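Gallery: What the Money Went On

Equipment planning, second round
Pictures and captions by Koen Kramer

Every spring the workshop draws up a list of things it would like, and every autumn it gets a shorter list of things it can have. This page follows the second list. It is meant for the people who signed the forms and would like to see something for it, and for anyone next door at Irholm who is about to start filling in forms of their own.

The plan was drawn up by Blažena Štěpánek, who began with 190 lines in a spreadsheet and a firm belief that we owned too many cables. We came out with 131 lines and, as far as I can tell, the same cables. What went first was anything with the word "suite" in it. What stayed was grippers, spare finger pads, somewhere to put things and a sensible table to put them on.

A word on hand-held grippers against a full arm, as it took up most of November. The quote from Skála for an arm was very handsome and came in a folder. Su-bin Um pointed out that the folder didn't mention the base, the guarding, the training days or the electrician. Once those were added the arm cost two arms, and we went for grippers you carry about yourself. They need a person on the end of them, but we already had those on the payroll.
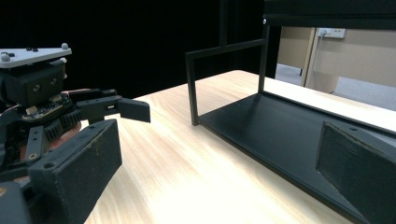
Gripper fingers at the table, with the black rack standing behind. Tracking markers up top, heatsink below, and a finger pad that no longer looks fresh out of the box.

The pads are worth a paragraph to themselves if you are budgeting. They are the cheapest part on the order and the one we argued over least, so naturally we ordered too few. Tatiana Kubíček now keeps 2 spare sets in a drawer and issues them much as a bank issues mortgages. Put pads under consumables and not under equipment, or you will be asking for a signature every time one wears out.

Racks, on the other hand, last. Kamil Slanina wanted the adjustable Platenel one, got as far as the delivery charge, and settled for plain. Allow for the table as well – it had a line of its own in our first draft, fell off in the second, and had to be put back with an apology.

Still to be decided: the service contract from Miden, which covers everything except what tends to break. We have asked for a version the other way round. More pictures when the next order is in.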